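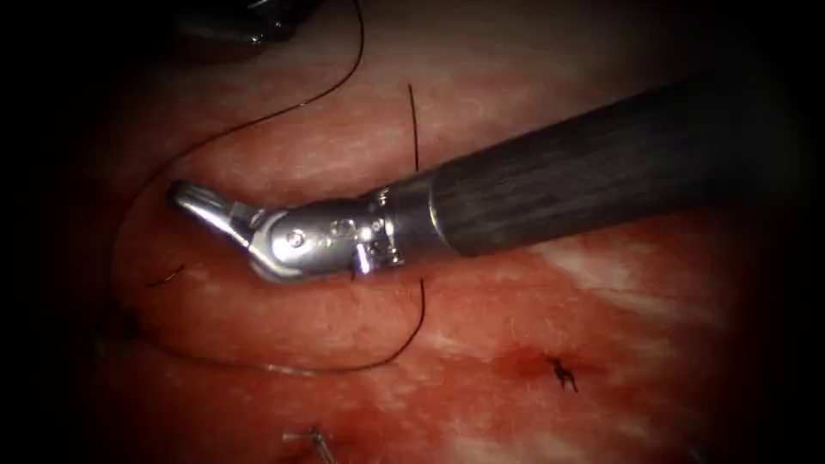 Soven is a small language school in Grornholm for people who work, or wish to work, in hospitals, clinics, care homes and pharmacies. We teach English and nothing else. Most of our students already know their profession very well when they come to us, and what they miss is the everyday language which surrounds it. The medical terms are often the easy part, as they come from Latin and Greek and look similar in many languages. The difficulties start with short words. A long black instrument over moist tissue has a shaft with fine ridges, a narrow silver collar, a wrist that bends and a pair of jaws, and a student who has learned "collar" from a shirt and "jaw" from a dentist must now learn to hear these words in a different place, said fast, and perhaps by a person wearing a mask. This kind of English is what we work on.

## How the school began

The school was founded by Concetta Farina, who is still its director. She had worked as a ward nurse in a country whose language she had studied for years with excellent marks. In her first week there a patient told her he was feeling "a bit under the weather", and she wrote in the notes that he was worried about the rain. She tells this story to every new group. The mistake did no harm, but she began to keep a notebook of such expressions, and this notebook became the first teaching material of the school.

In the beginning there was one room above the bicycle shop in Irnico Street, with chairs borrowed from the church hall next door. Lessons were given only in the evening. When the shop closed, we were able to rent the ground floor as well, and since then we have our own entrance, a proper kitchen and a place for coats. The old room upstairs is used now for pronunciation lessons, as it is the quietest in the building.

Milan Goossens joined as the second teacher. He came from adult education and had never worked in a hospital, and at the start he asked himself if he was the right person. We believe today that it was a good combination. Concetta knows what is said during a handover at six in the morning, and Milan knows how a grown-up person learns a language after a long shift. He is responsible for the timetable, the level tests and the library.

## Who comes to us

Our students are nurses, midwives, physiotherapists, theatre staff, pharmacists, doctors and care assistants. We also have hospital cleaners and porters, and we are happy about this, because they talk with patients more than many people think. Some of them live in Grornholm and come by bicycle. Others come with the regional bus, and for them the afternoon lessons finish in time for the 5.40 departure.

You do not need to be employed in health care at the moment of registration. It is enough that you have a qualification, or that you are in training for one. We do ask for a basic level of English. If you can introduce yourself, describe your working day and understand a simple email, you can join. For complete beginners we recommend the general courses at the adult education centre, and we are glad to see you afterwards.

## What we teach

There are three courses, and each of them can be taken alone.

**Ward English** is the course that most people choose first. It deals with admission, pain, food, sleep, washing, discharge and the conversations between colleagues. A large part is listening. We use recordings with different accents, since a patient will not always speak like the voice in a coursebook.

**Theatre and Instruments** is for those who work in surgery, endoscopy or sterile supply. The students learn to name things, to ask for them, to report that something is missing or damaged, and to read the instructions of manufacturers. We spend much time on verbs such as grasp, hold, clamp, bend and release. We do not teach anybody how to use equipment. That is the task of your hospital, and we are careful to stay with the language.

**Letters and Reports** is a writing course. It is our quietest course and also the one with the most homework. Every text is corrected by hand and returned with comments, usually before the next lesson.

In May we offer in addition an intensive preparation for people who will take a language examination before the summer. Please register early for this one.

## How we work

Our groups are small and they stay together for the whole course. We begin each lesson with a free conversation in which the teacher does not correct anything. Many students tell us that they know the right word but are afraid to say it, and correction at every second sentence does not help with this fear. After the conversation we look together at what was difficult.

The course material is called Sorrentino, after the café where Concetta wrote most of the first edition. It has 33 units, and we do not pass through them in order. A group of midwives will skip some parts and stay a long time with others. The units are printed on loose sheets so that everybody can build a personal folder. We revise them each summer, and former students often send us phrases for the new edition. The last revision brought a long unit on telephone calls, which had been requested for years. Telephone calls are hard. There is no face to look at, the line is often poor, and numbers and names must be correct.

We do role play, and we know that not everyone enjoys it. Nobody is forced to play a part in front of the group. You may do it with one partner in the kitchen with the door closed, and many good conversations have taken place there.

In our lessons we never use real patient records, and we ask students not to bring them, even if the name is removed. When you tell us a story from your work, please change the details.

## The library

The library is open to all students during the hours of the school. It contains dictionaries, grammar books, nursing journals, anatomical atlases and a shelf of detective novels, which are borrowed much more often than the rest. You may keep two books at the same time. If you find notes in pencil in a book, please leave them, as other readers like them.

## Fees and practical matters

The course fee includes the folder, the level test and the use of the library. It can be paid in two parts, the first at registration and the second in the middle of the course. Some employers pay the whole fee or a share of it. We can write a letter to your employer explaining the content of the course, and Milan has such letters prepared in several languages.

If you work in shifts and cannot come to every lesson, speak with us before the start. It is often possible to attend the same lesson in the parallel group. We cannot offer lessons by video for the moment. We tried it for one winter and were not satisfied with the sound.

The ground floor can be reached without steps. The pronunciation room can be reached only by the stairs, so if this is a problem for you, tell us and we move the lesson down.

## Visit us

You are welcome to sit in one lesson without payment before you decide. Write to the office or ring the bell at the green door in Irnico Street, preferably in the afternoon. In the mornings we are teaching and the bell is not always heard from the back rooms.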